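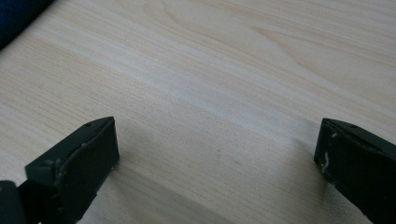 I own too many shirts and I bet you do too. Last March I moved from Farkmont to a smaller place in Tarnton, and the movers charged me 300 dollars extra for what they called "soft goods." Soft goods! It was clothes. Mostly clothes I hadn't worn since my old job.

My friend Gunhild Grímsdóttir thinks the answer is a bigger closet.

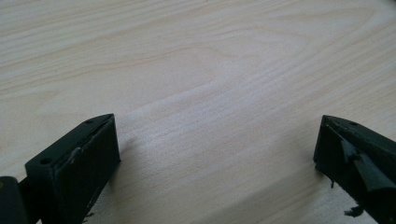 I think the answer is to stop buying the stuff, and I'll go further -- I think stores should have to sell us things that can be fixed. I took a coat to Ghassan Sleiman, who runs the repair counter on Kasprzak Street, and he wanted 2 weeks and 217 dollars to replace the lining. I could get a whole new coat for less. How is that right?

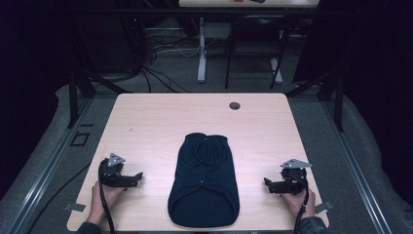

People always say cheap clothes are good for folks without much money, and sure, I've been one of those folks. But I bought the same bad sweater three winters in a row. Give me one plain navy top, the kind you can fold lengthwise and lay flat on a table, and let it last me ten years. I'd pay double for it, and I'd wear it to weddings (okay, maybe not my sister's).

So fix what you've got, or at least ask what it costs before you toss it. I paid Ghassan, by the way. The coat is hanging by my door and the new lining is bright green.

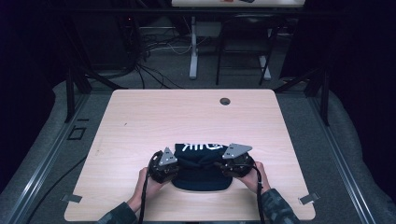
A tabletop with rounded corners, on gray carpet.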